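The small bin revolution

I have a confession to make: I've become completely obsessed with bins! Little ones, the kind that sit in a corner and get ignored until they overflow. It started in June, when I was cutting tissue paper for Helju Mockus's party garlands (84 flowers, my poor thumbs) and ended the evening ankle deep in scraps. Pink bits under the sofa, blue bits in my slippers, and one bit of lavender that travelled all the way to the bathroom.

Until then I had one big bin in the kitchen and a firm belief that I would walk to it. I never walked to it. I made little heaps and told myself I'd get them later, and then I'd open a window and off they went.

So now there's a bin wherever I make a mess, and I love it. Green is my favourite colour for them, because it cheers up a dull corner, and I line mine with those thin green bags that come on a roll. Yes, they tear if you look at them sideways. I've tried pulling them tight over the rim and I've tried letting them flop, and flopping wins every time – the bag has some give when you shove a handful of paper in. 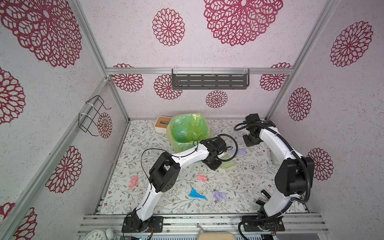

The other half of the plan is the patterned stuff. I used to think you needed plain surfaces for crafting so you could see what you'd dropped, but a leafy mat on a white background is so much nicer to look at, and a crumpled bit of pink still shows up perfectly well. Big maroon flowers on the walls too, please! Priit Kivi says it's like sitting inside a teapot. I've decided to take that as a compliment.

My tidy-up routine takes 5 minutes, almost always less. Paper first, picked up by hand (sweeping only sends it under things), then any plastic, then a quick shake of the mat out of the back door. I do it before I put the kettle on, otherwise it's bedtime and I'm still sitting there.

Oh, and keep the tissues next to the bin! I can't believe it took me so long. A box with a wooden lid looks lovely and it stays put when you yank one out with gluey fingers.

Next up is the sewing corner, where the threads have got into everything. I've already got my eye on a spot for another bin.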